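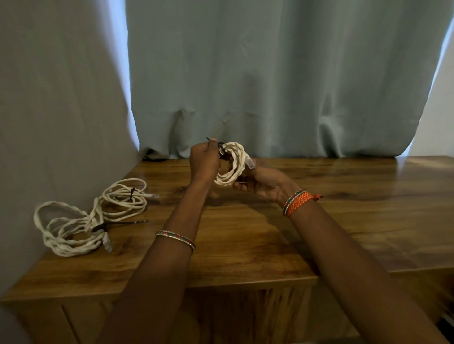 Notebook / Chores / Cable handling

Friday, 3:30 pm

Cable coiling and tying, by hand, as the baseline for the Dakgate arm. White network cables, clear plugs, thin black cable ties. Job per cable: wind it to a small ring, thread a tie through the middle, cinch, set aside on the left.

The hand run is 143 cables from the Filtstead box. Time per cable was fine and I won't copy it out again, it's in the log. What matters more is what the hands do. The left pinches the tie near its tail and holds the top of the loops at the same time. The right sits under the coil, palm up, and keeps it from springing open. Neither hand can let go until the tie has caught. Our arm setup has one gripper and a clamp, so we're already asking for a different method.

Arm results so far, same cable type:
- Picking up a finished coil: good. Fails when a plug snags a neighboring coil.
- Winding: passable on the Hamann spool jig, poor without it. The jacket holds a twist and the loops come out uneven.
- Threading the tie: 6 tries, 0 good. The tail bends as soon as it touches the cable.
- Cinching a tie I had already threaded: 3 out of 6.

Heike Nolte thinks we should drop ties and switch to hook-and-loop straps. She may be right, but Cludton specified ties and their people do it this way now. I'd like to ask them before we change the job to suit the machine.

Shiny tabletop is a problem for the depth camera. Glare off the varnish gave false heights on the window side. Try a matte mat Monday.

Clear plugs are also bad for depth. The arm does better if it looks for the white jacket and works out the plug from there.

My answer for the June report: it can fetch and sort tied coils now. It can't tie them. Anyone with a box of 751 cables to get through should still do it by hand.

To do: stiffer tie samples, second clamp, ask Cludton about straps.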